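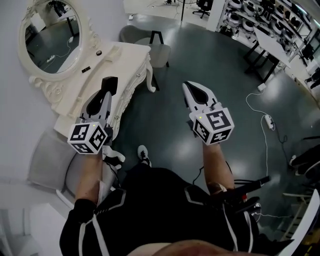 Week four is all about trims, meaning the narrow bits of fabric, cord or tape that a maker adds to the edge or the seam of a garment. I know many of you came into this course wanting to get straight to sleeves and collars, but please bear with me, as I have a real soft spot for this topic and I think it will grow on you! A trim is often the first thing the eye picks up, and contrast does most of that work. Look at how quickly white piping reads against a black sleeve, and how the same pairing carries on down to a black-and-white sneaker, so that the shoe and the clothing seem to belong together. Try picturing the same sleeve with charcoal piping and you will see how much quieter it becomes.

Some words we will use

Piping is a strip of fabric folded over (often with a cord inside) and caught in a seam so that only the rounded fold shows. Binding wraps all the way around a raw edge. Braid and flat tape are sewn on top of the cloth, and you can add them long after the garment is finished, which makes them very forgiving for beginners. People mix these names up all the time, even in shops, and I won't take marks off if you do it in conversation - only in the written work.

Why the bias matters

Fabric cut on the bias, at 45 degrees to the straight grain, has some give to it and will curve nicely around an armhole or a neckline. Straight-grain strips are fine for straight seams and they waste less cloth. Wahyudi Liew's sample book from the Altcombe evening class has both kinds side by side, and I'd love for you to handle it before you cut anything of your own. The curved samples toward the back are the ones to spend time on. Please return it to the front desk.

For next time

Make two short samples of corded piping, one in a close color match and one in strong contrast, and sew each into a seam. Use a zipper foot, go slowly, and press from the wrong side. Bring your failures too, they are usually more useful to the group. Fatemeh Esfahani will be teaching the second hour, on corners.

Last updated: 16 July 2020
Altcombe Sewing and Dress Studies | Contact us | Back to top
This site uses cookies to remember your settings. Accept | Learn more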